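Speaker notes - perception for see-through things (Grendton, October)

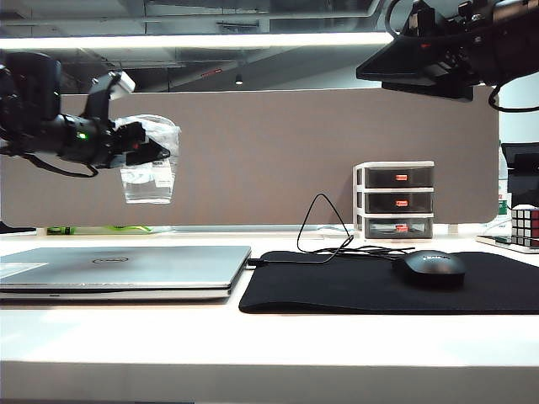 Slide 1: bagged cup in the gripper, left arm.

Open w/ this, don't explain, let them look for a few secs. Then ask: where does the bag stop? Where does the cup start?

Depth is the problem. Clear plastic = holes in the depth map, or worse, the divider behind gets read as the surface. Planner then thinks there's free space. There isn't.

What we tried first: Bramer segmenter straight out of the box. Finds the cup if bare. In a bag it draws one blob, edges jump every frame. (Daichi has the clip if anyone asks, don't play it, too long.)

Now: two masks, bag and cup, seperate labels. Aaliyah did the labelling, 592 images, thank her here!!
Grasp point comes from cup mask only. Bag mask goes to the planner as soft keep-out, so the other arm doesn't snag it.

Numbers - SAY SLOWLY
100 bagged picks, old stack 41 good, new stack 70.
Mask step capped at 500 ms. Too slow for closed loop, own up to it.

Clutter: mouse cable, laptop, drawers all go in teh collision map. Cables are thin, map drops them. Still open, Sugiyama plugin might help, not tested yet.

If short of time skip Solley config slide, go to questions.

Likely q: why not just add tags? Can't tag a customer's bag.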